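How Cardboard Gets Its Strength

Cardboard is made from paper, and paper is made from wood fibers. A fiber is a tiny thread, thinner than a hair. One thread is weak, but many threads pressed together form a sheet.

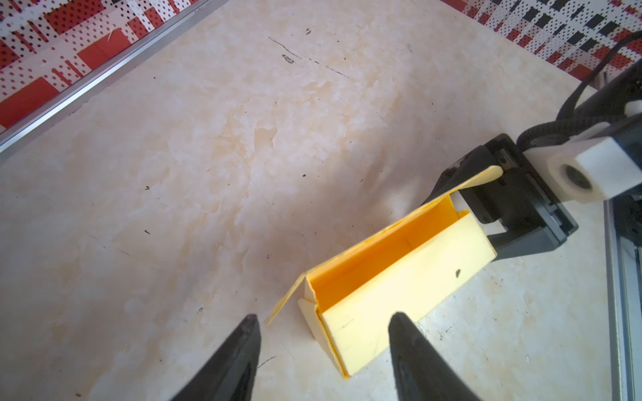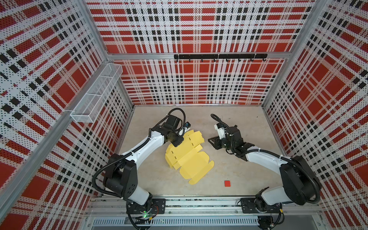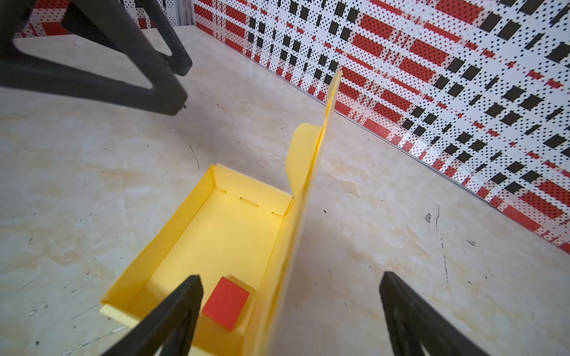 There are two main types. Paperboard is one thick sheet, used for cereal boxes. Corrugated board has three layers — two flat sheets with a wavy sheet glued between them. The waves are called flutes.

Each flute works like a small arch. When you push down on an arch, the load spreads to both sides. Air fills the space between the flutes, so the board stays light.

To make the waves, a machine softens the paper with steam and presses it between rollers with teeth. Starch glue holds the layers together. At the Leketti mill, the wavy sheet leaves the rollers at 170 meters per minute.

Try this: fold a sheet of paper back and forth like a fan. Lay it across two cups. Place a coin on top. Now repeat the test with a flat sheet — it will bend much sooner.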